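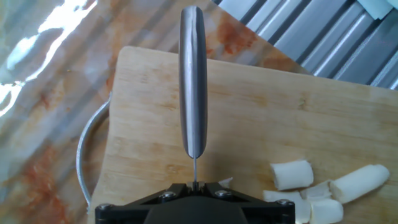
The knife and the board, with the pale pieces cut into chunks on the right.

Welcome to the Marikar kitchen pages! This is the chopping corner of our gallery, which Imtiaz Roy started in July with a single picture of a bread bin and which has been growing ever since (we do get carried away).

The board is a light wooden one with a rounded corner, and if you look closely you'll find the grain running faintly along it, a few darker knots and the odd stain. I'm rather fond of the stains. Tomás Brophy would have them out with salt and half a lemon in no time, and he has offered more than once, but I like a board that looks as though somebody has had their dinner off it.

The knife has a long, rounded handle in brushed grey metal, and it's a lovely plain shape, I think, with nothing on it to catch the crumbs. We wash ours by hand and dry it straight away, then back it goes in the drawer with its guard on.

As for the chunks, they look very much like peeled banana to me, cut good and thick with slightly ragged ends. I like them that size for the freezer: spread them out on a tray, leave them for 4 hours, then tip them into a tub. They keep their shape nicely that way and you can take out a handful for porridge whenever you fancy it.

More from the kitchen is on its way, beginning with the tea towels, once Tomás has finished ironing them.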